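Cups on the desk

The office manager at Udell has been in the job for 14 years and says the desks have never been harder to keep clear. The main trouble is plastic cups. People carry in a cold drink, switch to water, and leave the cup standing for days.

"I don't mind a cup on a desk," she said. "I mind it when there's still water in it and a laptop next to it."

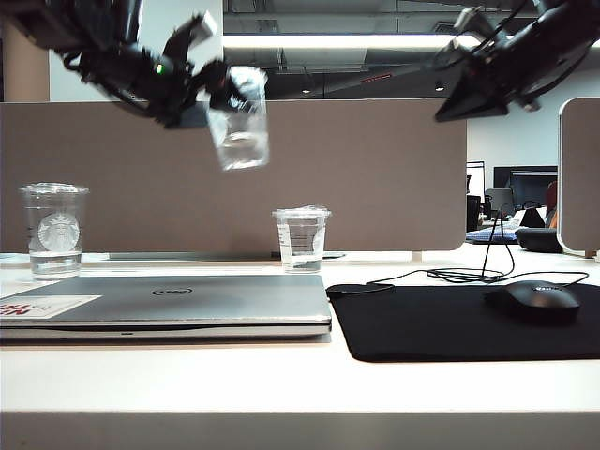 One reader in the Kasten building wrote that her floor went over to glass tumblers last August and now has a sink full of those instead. The manager had heard the same. She tried mugs first, and 4 came back.

Her rule now is simple. Lids stay on while the cup is in use. At 5 p.m. the water goes down the sink, and the cup and lid go to the rack by the window. "A lid keeps a spill small," she said. "It doesn't keep the water fresh."

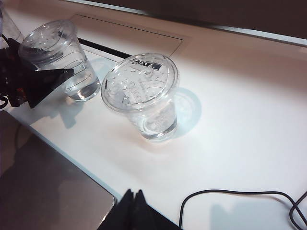 Refilling the same cup all week is fine if it gets washed with soap every night, according to a colleague, who said the rim of the lid needs the most scrubbing. The manager agreed, and has put a bottle brush by the sink.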